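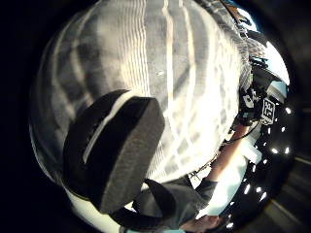
Gwenaël Huet(グウェナエル・ユエ)
ロボット機器項目担当執筆者

Plindico(プリンディコ)は、Steltmont社が提供する、人の手の作業を記録するための装着型キットである。記録されたデータは、おもにロボットアームに作業を学習させる目的で使われる。キットは、手で持つグリッパー型の記録具、手首に付けるモジュール、ストラップとパッドの一式、記録を管理するソフトウェアAdon(アドン)からなる。購入と月ごとの貸し出しの両方がある。

この項目では、現行の第二世代について述べる。第一世代との違いは「沿革」の節にまとめた。

概要

ロボットに物のつかみ方を教える方法はいくつかある。よく知られているのは遠隔操作であり、操作者がロボットを離れた所から動かし、その動きを保存する。この方法では、ロボットの本体が記録のあいだずっと必要になる。Plindicoは、ロボットの本体を使わずに記録を行う種類の製品に属する。作業者は自分の手に記録具を持ち、台の上の物を取ったり、置いたり、たたんだりする。そのときの映像と手首の位置が同時に保存される。

Steltmont社は、この製品を「作業記録キット」と呼んでいる。一方、利用者のあいだでは単に「手首のやつ」と言われることも多い。後の呼び方は正確ではない。手首のモジュールだけでは、物をつかむ動作の開き幅が残らないからである。

名称

製品名Plindicoの由来は公表されていない。開発の初期には、社内でBodin(ボダン)という仮の名が使われていた。現在、この名は手首モジュールの型名としてだけ残っている。説明書の中でも「Bodin」と「手首モジュール」の二つの書き方が混ざっており、初めて読む人には分かりにくい。本項目では、以下「手首モジュール」に統一する。

沿革

開発は、Steltmont社の技術者Odette Tanguy(オデット・タンギー)の提案で始まった。最初の試作品は、市販の手袋に小さな基板を縫い付けたものであった。手袋は洗濯のたびに基板を外す必要があり、また、手の大きさが違う人のあいだで使い回すことが難しかった。このため手袋の形はやめ、帯で手を巻く形に変わった。

第一世代は、研究機関に向けて少数だけが出荷された。手首モジュールの外側は平らな一枚の面であり、腕を回すと目印が見えなくなるという報告が多かった。また、ケーブルの差し込み口が肘の側ではなく親指の側にあったので、細かい作業のときに指に当たった。

第二世代では、手首モジュールの外形が、向きの違う面を組み合わせた箱型になった。差し込み口の位置も変わり、ケーブルは前腕に沿って引くようになった。この設計を担当したのはQuentin Guillot(カンタン・ギヨ)である。第二世代の受注は3月に始まった。

構成

記録具は、手で握る持ち手、開閉する二本の指、広角のカメラからなる。カメラには魚眼レンズが使われており、像は円形になる。円の外側は黒いままで保存される。レンズの近くにある物は大きくふくらんで写り、遠くの物は縁に沿って曲がる。この曲がりはAdonの補正機能で直すことができるが、元の円形の映像も必ず残る。学習に円形のままの映像を使うか、補正した映像を使うかは、利用者の判断に任されている。

手首モジュールは暗い色の箱で、重さは約153グラムである。外側の面に、白と黒の四角いマーカーがある。マーカーは、外部のカメラからモジュールの位置と向きを計算するための目印である。内部には慣性センサーがあり、マーカーが隠れた短い時間は、このセンサーの値で位置が補われる。モジュールは細い黒のケーブルで記録装置につながる。無線で送る形式は用意されていない。Steltmont社は、その理由を「時刻のずれを小さく保つため」と説明している。

パッドは黒いフォーム材でできている。表の面はなめらかで、厚みのある側面には材料の細かい穴が見える。厚みは硬い部品が直接手に当たることを防ぐためのものである。薄いパッドも試されたが、長い記録のあとで手の甲が痛いという意見があり、採用されなかった。

ストラップは幅の広い黒の帯で、手に巻いて使う。余った端は輪にして戻すことができる。サイズは2種類あり、両方とも標準のキットに入っている。

Adonは、記録の開始と停止、映像の確認、不要な部分の切り取り、書き出しを行うソフトウェアである。表示の言語はフランス語と英語が標準で、日本語は一部の画面だけが訳されている。日本語の訳には、同じボタンが場所によって「保存」または「確定」となっている例がある。

装着

装着は、座った状態でも立った状態でもできる。説明書では、次の順序がすすめられている。

初めに、袖の位置を決める。袖口は手首モジュールの下に入れない。布が下に入ると、腕を動かしたときにモジュールがすべり、位置の値が少しずつずれる。厚い上着の場合は脱ぐか、袖を肘のほうへ上げる。ゆったりした服そのものは問題にならないが、服のすそが記録具の前に来ることがあるので、記録の前に一度腕を前に出して確かめるとよい。

次に、パッドを当て、ストラップで手に固定する。締める強さは、指を全部曲げて、また伸ばしても帯が動かない程度がよい。強く締めすぎると、指先が冷たくなる。この場合はすぐにゆるめる。

手首モジュールは、マーカーの面が外を向くように付ける。左右の手で付ける向きが違い、モジュールの裏に矢印がある。矢印は指先のほうを指す。反対に付けてもソフトウェアは警告を出さないので、注意が必要である。

最後にケーブルをつなぐ。ケーブルは前腕に沿わせ、肘の手前で一度ゆるみを作る。ゆるみがないと、腕を伸ばしたときに差し込み口に力がかかる。キットに付属する小さな留め具は、服の布にケーブルを留めるために使うことができる。

慣れた人であれば装着は短い時間で終わるが、初めての人には補助する人が一人いるとよい。片手でストラップの輪を通すことは、思ったより難しい。

記録の手順

記録の前には、較正を行う。記録具の指を完全に開き、完全に閉じ、もう一度開く。次に、手首モジュールのマーカーを外部カメラに向け、静止する。Adonの画面に緑の印が出たら較正は終わりである。

一回の記録は、一つの作業の初めから終わりまでとする。たとえば、布をたたむ作業であれば、布に手を伸ばす前に開始し、たたんだ布から手を離した後に停止する。途中で失敗した場合も、すぐに停止しないことがすすめられている。失敗してやり直す動きは、学習の役に立つことがある。役に立つかどうかは学習の方法によるので、失敗を含む記録には印を付け、後から分けられるようにする。

作業者は、普段よりもわずかにゆっくり動く。ただし、遅すぎる動きは不自然になり、物を持ち上げるときの力の加え方も変わってしまう。Steltmont社で利用者の講習を担当するTegwen Landeg(テグウェン・ランデグ)は、講習の資料の中で「見学している人に見せるくらいの速さ」という表現を使っている。筆者の見る限り、これはかなり適切な目安である。

カメラの前に自分の手や袖が大きく入ると、作業台の上の物が映らない時間ができる。記録具を体のほうへ引いたときや、反対の手で装着を直したときに起こりやすい。そのような部分はAdonの確認画面で探し、切り取るか、または「手による遮り」という印を付ける。自動で探す機能もあるが、手と明るい色の布を区別できないことがあり、最後は人が見る必要がある。

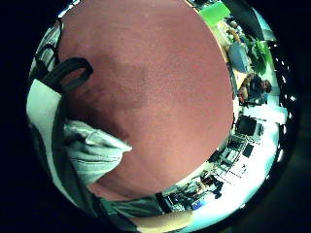 周囲の写り込みと個人情報

魚眼レンズは視野が広いので、作業台のほかに部屋の様子も記録される。机で仕事をしている人、立っている人、モニター、窓、天井の照明などが円の縁の近くに入ることは珍しくない。人は小さく、横向きに曲がって写るが、それでも服装や姿勢から誰か分かる可能性がある。

この点について、Steltmont社は二つの方法を用意している。一つは、Adonの中で円の外側の部分を一定の幅で黒く塗る機能である。処理は簡単で、確実に働く。ただし、作業に必要な物が端に来た場合、それも消えてしまう。もう一つは、人の形を検出してぼかす機能である。この機能は、立っている人にはよく働くが、前にかがんだ姿勢の人や、家具に半分隠れた人を見落とすことがある。

説明書は、どちらの機能を使う場合でも、同じ部屋にいる人に記録の前に知らせることを求めている。貸し出しの契約では、この求めは利用者の義務として書かれている。購入の契約では、推奨にとどまる。

照明と設置の条件

記録には明るい部屋が適している。ただし、窓の光が直接入る場所では、白い机や薄い色の布が白く飛び、模様や折り目が見えなくなる。レンズの露出は自動であるが、近くに暗い物があると、遠くの明るい部分がさらに明るくなる。手動で固定する設定もあり、同じ日に多くの記録をする場合は固定のほうがそろったデータになる。

光沢のある黒い面にも注意が必要である。照明が点の列になって映り、外部カメラがそれを目印と間違える例が報告されている。作業に関係のない光沢面は、布で覆うか、外部カメラの向きを変えて避ける。

外部カメラは、作業者の正面の高い位置と、利き手の側に置く。標準のキットには外部カメラが2台入っている。三台目以降は別売りであるが、狭い作業台では必要がない。

データの形式

書き出したデータは、一回の記録ごとに一つのフォルダーになる。フォルダーの中には、円形の映像、手首の位置と向きの時系列、指の開き幅の時系列、作業者が付けた印のファイルが入る。時刻は、すべて記録装置の時計にそろえられる。映像の形式は一般的なもので、特別な再生ソフトは要らない。

位置の座標は、較正のときに静止した点を原点とする。そのため、別の日の記録と比べるには、同じ場所で較正をするか、または作業台に固定した目印を基準に計算し直す必要がある。第一世代のデータは、Adonで第二世代の形式に変換できる。ただし、指の開き幅の単位が違い、変換の後で値を確かめたほうがよい。

位置の値が補われた部分には、そのことを示す列がある。説明書の古い版にはこの列の説明がなく、利用者から質問が続いた。現在の版では付録に記載されている。

提供の形と価格

Plindicoには、購入と貸し出しがある。貸し出しの料金は、一式で月289ユーロである。これには手首モジュール、記録具、ストラップとパッド、外部カメラ、Adonの使用権が含まれる。送料は含まれない。購入の価格は見積もりによって決まり、公開されていない。

パッドとストラップは消耗品として扱われ、単品で注文できる。手首モジュールの単品販売は、故障による交換の場合に限られる。複数の作業者が一つの手首モジュールを順番に使うことは契約上問題がなく、その場合はストラップだけを人数分そろえることが多い。

講習は任意で、遠隔または訪問で行われる。訪問の講習では、較正と装着に時間の大半が使われる。Adonの操作については短い説明だけがあり、もっと長くしてほしいという希望が以前から出ている。

評価

利用者からの評価は、装着の感じについてはおおむね良い。フォーム材のパッドは、第一世代から変わって特に好まれた点である。記録支援の仕事をしているJosiane Maillard(ジョジアーヌ・マイヤール)は、利用報告の中で、以前に使っていた手袋型の道具と比べて「手の感覚が残るので、柔らかい物を扱いやすい」と書いた。同じ報告では、ケーブルが服の折り目に入り、立ち上がるときに引っぱられるという不満も述べられている。

ケーブルについての不満は、ほかの利用者からも出ている。無線を望む声は多いが、Steltmont社は次の世代についての予定を発表していない。

ソフトウェアへの評価は分かれる。映像の確認と切り取りは分かりやすいと言われる。一方、書き出しの途中で別の記録を開くことができず、待つ時間が長い。印の名前を自分で決められる点は便利であるが、同じ意味の印が人によって違う名前になり、後で統一に苦労した例がある。複数の人で使う場合は、最初に名前の一覧を作っておくことがすすめられる。

筆者の試用では、左手での使用に少し問題があった。記録具の持ち手は左右どちらの手にも合うように作られているが、停止のボタンは右手の親指で押しやすい位置にある。左手では人差し指を使って押すことになり、そのとき記録具がわずかに傾く。記録の最後の部分に傾きが残るので、筆者は毎回その部分を切り取った。

制限

Plindicoは力の大きさを測らない。指の開き幅は分かるが、どれほど強く物を押しているかは分からない。やわらかい物や壊れやすい物の作業では、この情報がないことが学習の結果に影響する場合がある。

また、記録具の指は二本であるため、五本の指を別々に使う作業には向かない。ひもを結ぶ作業やボタンを留める作業は、手で直接行うときと大きく違う動きになる。

防水ではない。台所の作業を記録する場合は、水を流す場所から離れて行う。パッドは水を吸うと乾くまでに時間がかかり、湿ったまま箱に戻してはならない。

手入れと保管

ストラップは手首モジュールから外し、ぬるい水で手洗いする。パッドの表面は、固くしぼった布でふく。側面は強くこすると細かいくずが出るので、軽くたたくようにして汚れを取る。マーカーの面に溶剤を使うと印刷がうすくなることがある。傷が付いたマーカーは検出の失敗につながり、交換用のシールを貼って直す。シールを貼った後は、番号が元のマーカーと同じであることをAdonの設定画面で確かめる。

保管のときは、ケーブルを小さく巻きすぎない。付属の箱には手首モジュールのためのくぼみがあり、マーカーの面を上にして入れる。

関連する用語

較正:記録の前に、位置や開き幅の基準を決める操作。「校正」と書かれることもあるが、Adonの画面では「較正」である。

マーカー:カメラで位置と向きを読み取るための、白と黒の四角い目印。

遮り:見たい物の前に手、袖、そのほかの物が入り、映らなくなること。

最終更新:2026年1月30日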